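网络应用基础 课程讲义
第六讲:浏览器书签小程序与页面脚本

一、这一讲要解决的问题

上一讲讲了浏览器扩展的结构:清单文件、后台脚本、内容脚本、弹出窗口。扩展功能强,但写起来手续多,还要打包、签名、更新。很多日常小事用不着扩展,一个书签就能做完。

书签小程序(bookmarklet)就是把一段 JavaScript 存在书签的网址栏里。普通书签以 https: 开头,书签小程序以 javascript: 开头。点击以后,浏览器不跳转,在当前页面里执行这段代码。

最短的写法:

javascript:alert(document.title)

把这一行存成书签,随便打开一个网页再点它,会弹出当前页面的标题。

注意:从别处复制这行代码粘到地址栏时,多数浏览器会自动删掉开头的 javascript:,这是防止用户受骗执行恶意代码的措施。请在书签管理器里新建书签再粘贴。

二、基本结构

代码稍长以后,要用立即执行函数包起来:

javascript:(function(){ 代码写在这里 })();

包起来有两个作用。第一,变量留在函数内部,不会和页面自己的变量重名。第二,函数没有返回值,浏览器就不会用返回的字符串替换整个页面。初学者常见的情况是点了书签以后页面变成一行字,原因多半在第二点。

书签里的代码要写成一行。换行可能被去掉,所以每条语句末尾的分号不能省,也不能用双斜线注释,否则后面的内容全部变成注释。需要注释时用 /* */。

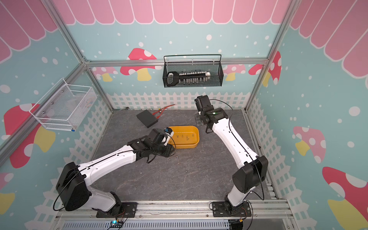 第 3 页

三、例一:复制标题和网址

写周报或者列参考资料时,常要把页面标题和网址一起复制。步骤是先取 document.title,再取 location.href,中间加一个换行符,最后写入剪贴板。

javascript:(function(){var t=document.title+'\n'+location.href;navigator.clipboard.writeText(t);})();

剪贴板接口只在安全上下文(一般是 https 页面)中可用。在普通 http 页面上点击,控制台会报错,页面上没有任何提示。作业里要求处理这种情况,办法是先判断 navigator.clipboard 是否存在,不存在就用 prompt 把文字显示出来,让用户自己复制。

有的站点在网址后面挂很长的跟踪参数,例如 utm_source、utm_medium。复制之前可以用 URL 对象清理:

var u=new URL(location.href);
u.searchParams.delete('utm_source');
u.searchParams.delete('utm_medium');

不要图省事把问号后面全部删掉。不少站点的文章编号就放在参数里,删了就打不开原文。

四、例二:调整页面样式

有的页面字号小、行宽大,读起来吃力。可以插入一个 style 元素:

javascript:(function(){var s=document.createElement('style');s.textContent='body{max-width:30em;margin:auto;line-height:1.8}';document.head.appendChild(s);})();

样式只对当前打开的页面有效,刷新以后恢复原样。如果页面本身的规则优先级更高,需要在声明后面加 !important。练习时请先用课程练习站 Clernex 上的静态页面,结构简单,容易看出哪条规则起了作用。

五、限制

1. 内容安全策略(CSP)。服务器可以通过响应头限制页面执行或加载哪些脚本。书签小程序是否受影响,各浏览器的处理不完全一样。通过 script 标签加载外部文件的写法最容易被拦。

2. 同源策略。代码在当前页面里运行,权限和页面脚本相同,读不到其他标签页的内容,也读不到不同源的 iframe。

3. 长度。浏览器对书签网址有长度上限,数值不一。代码长到难以维护时,应当改用用户脚本或扩展。

4. 同步。书签随账号同步,代码里不要写密码和令牌。

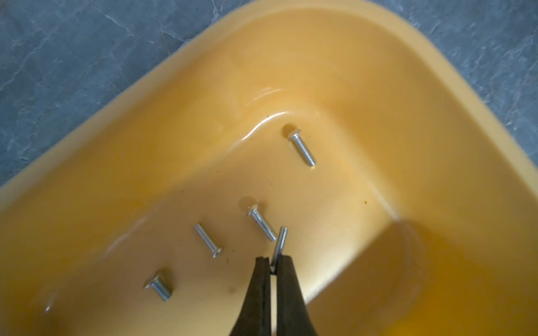
Delyth Bevan 在课程讨论区里问,既然书签小程序和页面脚本权限相同,那么在登录后的页面上点一个别人给的书签,对方是不是就能拿到登录状态。

答复:要看 Cookie 的设置。带 HttpOnly 标记的 Cookie 脚本读不到,但脚本仍然可以用当前用户的身份向同一站点发请求,后果同样严重。所以来源不明的书签小程序不要用,用之前先把代码解码,从头读一遍。课堂上给出的代码也一样,读懂了再点。

六、编码问题

网址里的空格、百分号、引号和中文都可能需要转码。稳妥的做法是先在编辑器里写好可读版本,调试通过后,用 encodeURIComponent 处理函数部分,再在前面补上 javascript:。可读版本要单独保存,以后修改都改这一份。

代码里如果本来就有百分号,例如 width:50%,不转码时可能被当成转义序列,出现莫名其妙的语法错误。碰到代码在控制台里正常、放进书签就不行的情况,先查百分号,再查注释。

七、作业

(1)完成例一,加上剪贴板不可用时的处理,并清理跟踪参数。
(2)写一个书签小程序,取得页面上选中的文字,在新标签页里用搜索引擎搜索。没有选中文字时弹出输入框。提示:window.getSelection()。
(3)选做。列出当前页面所有指向站外的链接,去掉重复项,显示在页面顶部的一个方框里,方框要能关闭。

每题交可读版本和书签版本各一份,文件名用学号加题号。截止日期 8月5日。提交到课程站的“第六讲”目录,批改由 Radek Danko 负责。

下一讲:用户脚本管理器,@match 与 @grant 的写法。请提前装好管理器,并读完讲义附录中关于正则表达式的部分。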